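Drera: folding demonstrations for a puffer jacket

Drera is the data half of a home-built folding arm. The arm lives in the Arboleda shared workshop and is still missing its wrist. This card covers the demonstrations, all made with a hand-held gripper on a bed.

Version date: 2018-08-28
Maintainer: Hui-mei Liu

Contents

One garment, a dark green quilted puffer jacket. 100 episodes were recorded and 98 are in the release. The two missing ones have damaged pose tracks. Still frames for checking labels are in stills/, 1,030 files. 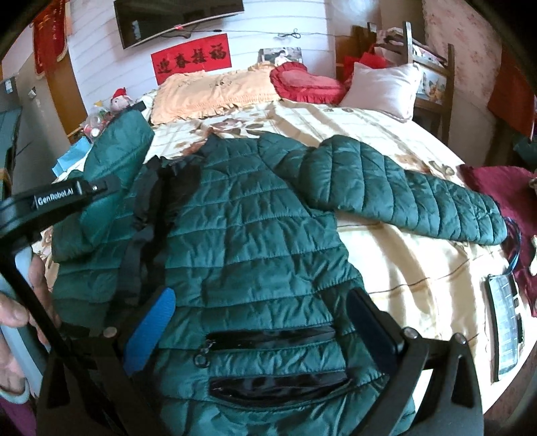 Sze-wing Yau asked on the project page why we began with a puffer and left towels for later. Towels would get a working policy sooner, Sze-wing wrote, and the fill in a jacket pushes back in ways a cheap wrist motor won't like.

Both points are fair. The towel set was done in March under the name Trositell and has its own card. Drera is for thick material only, and the wrist motor is being changed anyway.

Layout

episodes/ has one folder per demonstration, with video, gripper pose and finger opening. labels.csv gives the start and end of each grasp. Finger opening is a percentage, where 100 is fully open.

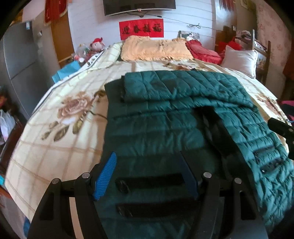
Poses are relative to the first frame of each episode. There is no shared world origin, so do not try to overlay two episodes without aligning them first. The video is not undistorted. Straight lines bend toward the edges, and the lens parameters are in calib.txt.

Labels

1. approach: fingers open, no contact with the fabric.
2. contact: at least one pad touching the jacket. Pressing on the lower edge counts, even if nothing is held.
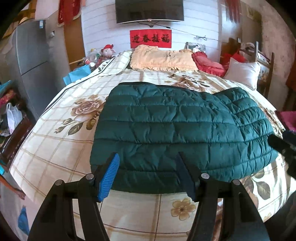 3. grasp: fabric held between both pads.
4. carry: fabric held and moving.
5. release: from the first opening of the fingers until they are clear.

The line between contact and grasp is the weak spot. Quilting bulges up between the pads before there is any real grip, and two people labeling the same clip will often disagree by several frames. Train on the merged label (contact_or_grasp) if this matters to you.
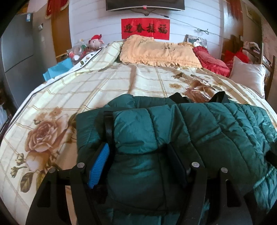

Photo: Drera project, stills folder

Known problems

The black straps on the jacket get in the way of edge detection. The Zillano segmenter we use splits the body in two along them. Patched masks are in masks_v2/, and masks/ is kept only so old scripts run.

The bedspread has a grid and large flowers. A model trained on this set alone may learn the bedspread.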